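June 14, 2026
By the Lonham desk

In Lonham the old paper mill is making wrapping paper again. It stopped for 2 years, and many shops in the town went back to plastic during this time.

The new owner, Zundley, bought one machine from a closed factory in Ukow. It can make 3000 sheets in one shift, but in May it was making less, as the river was low.
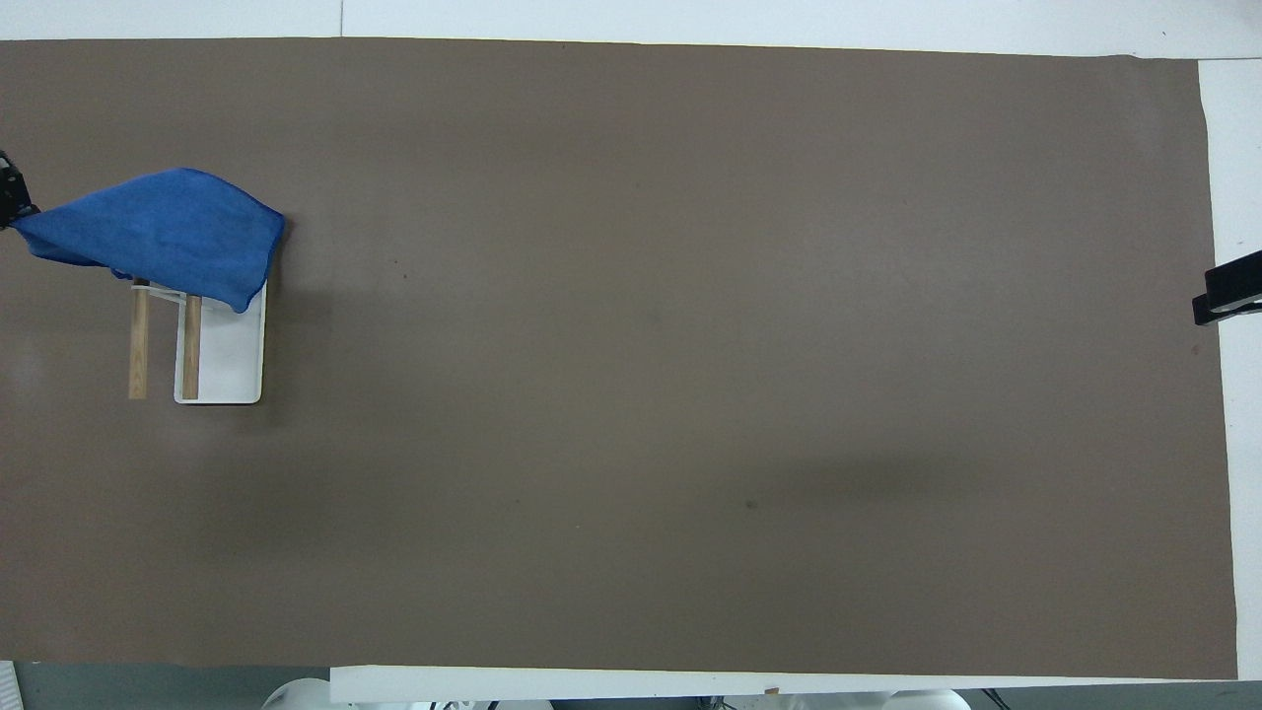 The bakers were the first customers. They pay a little more for each pack of 100 sheets and they say the bread keeps its crust better. The Biswas tea shop also changed, after its owners had tried two other kinds of paper. The mill will take school visits from autumn.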